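Wilmont Returns Panel Handling Cell to Service After Gripper Overhaul

Monday, May 23, 2022

CLONITOW – Wilmont has returned the panel handling cell at its Clonitow plant to regular production following a planned overhaul of the robot's gripper and wrist camera. The work was carried out by the plant's maintenance department with support from Sembiring, the integrator that installed the cell.

The cell lifts finished panels from an infeed rack, checks the position of each one with the wrist camera, and places it on a covered table for edge inspection. It runs on two shifts and had completed 204 production days since its last full service in November.

The overhaul was scheduled after operators recorded a gradual increase in placement faults on the second shift. In the four weeks before the cell was taken down, the controller logged 179 stops in which the robot reached its place position but did not receive confirmation that the panel was seated. Most were cleared from the operator station within a minute. None resulted in injury or in damage to the robot.

"The arm itself was repeating well within its tolerance," said Rozália Bozsik, maintenance manager at Clonitow. "The fault was in the last few inches. We had play in the finger joint and a camera mount that had shifted slightly, and the two errors added together when the robot approached at an angle."

Technicians locked out the cell on a Friday evening and removed the gripper for cleaning and measurement. The finger pivot was found to be worn and was replaced along with its bushing. All plate screws were taken out, cleaned, and refitted with new thread-locking compound, then tightened in a cross pattern to the value given in the Sembiring service manual. The camera mount was fitted with two dowel pins so that it can be removed in the future without losing its position.
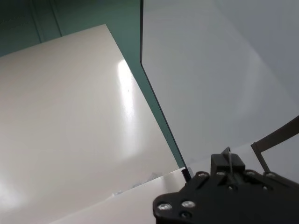
With the gripper back on the arm, the tool center point was taught again using the fixed pointer at the edge of the table. The camera was then calibrated against the cell's reference plate. Sembiring's field engineer repeated the calibration the following morning with the cell at its normal working temperature and accepted the second set of values. Both sets have been stored in the controller backup.

Particular attention was given to lighting. Glossy panels reflect the overhead fixtures, and a bright streak across a surface can be read by the vision software as an edge. The maintenance department lowered the exposure setting, moved one fixture toward the rear guard, and added a diffuser to the other. The software now also rejects any edge that does not continue for a set minimum length.

Before release, the cell was run at reduced speed with scrap panels and then at full speed with production stock. It completed 92 consecutive placements without a stop. The quality department signed the release form the same day, and the second shift resumed normal operation that evening.

Wilmont has also revised the routine care of the cell. Operators will wipe the camera window and the contact faces of the gripper at the start of each shift with a lint-free cloth. The table is to be cleared and its cover checked for debris at every break. Maintenance staff will check the finger joint for play once a week and will inspect the screws for movement against paint marks applied during the overhaul. A full calibration check will take place every 12 weeks, or after any contact between the gripper and a fixed part of the cell.

A spare finger assembly is now held in the Clonitow stores. Previously the part had to be ordered through Sembiring, with delivery times that could exceed the length of a planned stop.

The same work will be carried out on the sister cell at the company's Flirkside plant during the summer shutdown. That cell uses an earlier version of the gripper, and its camera mount will have to be machined before the dowel pins can be fitted. Flirkside technicians attended the final day of work at Clonitow and have received copies of the revised service sheets.

Questions regarding the maintenance schedule should be directed to the Clonitow maintenance office.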